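3.2 What people told us about leftovers
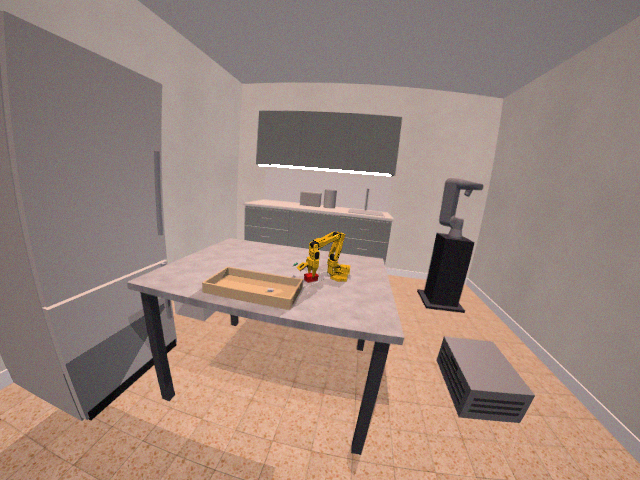
Dinesh Sundaram thinks I'm asking the wrong question, and that guilt decides what gets eaten long before taste does. He may have a point! I went into these interviews wanting to hear about flavor (is day-two chili better?) and kept hearing about grandmothers.

We talked to 20 households in Stokengate, mostly in the evening, and I asked each one to keep a food diary for 14 days. Fig. 3 shows a kitchen with a tall grey refrigerator and a table in the middle. The diaries were messy and I loved them. One woman wrote "soup, again, sorry" four nights running.

Rice came up more than anything else. People cook too much of it, they know they do, and they don't plan to stop. Bread was the opposite – folks threw out the heels without a second thought, then wrote half a page about a spoonful of gravy.

Myung-ja Yang and I coded the entries separately and then argued over the word "saved," which some diaries used for food that went in the trash two days later. We ended up splitting it into "saved to eat" and "saved to feel better" (her label, and I'm keeping it). Section 3.3 uses both.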